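Gripper trials — what we're buying and what it costs

Quick page before the July budget round. Vilho Koskela wanted pictures next to the numbers, so, pictures. Well, the gallery so far. More when I get a minute.

The work is soft goods. Cloths in and out of tubs, mostly. Rigid parts we sorted last year and I'm not reopening that. Two quotes in: Gester and Serkton. Gester cheaper on the arm, dearer on everything you bolt to it. Serkton the other way round — and they want a service contract from day one.
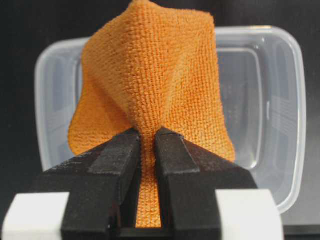
Spare fingers are the line everyone forgets. We've put down 12 pairs at 175 a pair, which Joni Juntunen thinks is low. He may be right, he does the swapping. If the finance lot ask, fingers are a consumable, same as gloves. Please don't let them get moved to capital agian.

Cloths: 377 for the year, Huerta trade pack. Terry ones stay on the list, thin ones come off. Tubs we already have.

Still to price:
Wrist cable, plus one on the shelf
Mounts — Astomitz said they'd send a drawing, no drawing yet
Training, two people, one day each
Delivery, Gester leave it off the quote so do check

Lead time on both arms is more than 20 weeks. So an order after the summer means nothing on the floor till well into next year. Joni needs the bench space confirmed befor then too.

Comments to me or Vilho, by email, not on the printout in the kitchen.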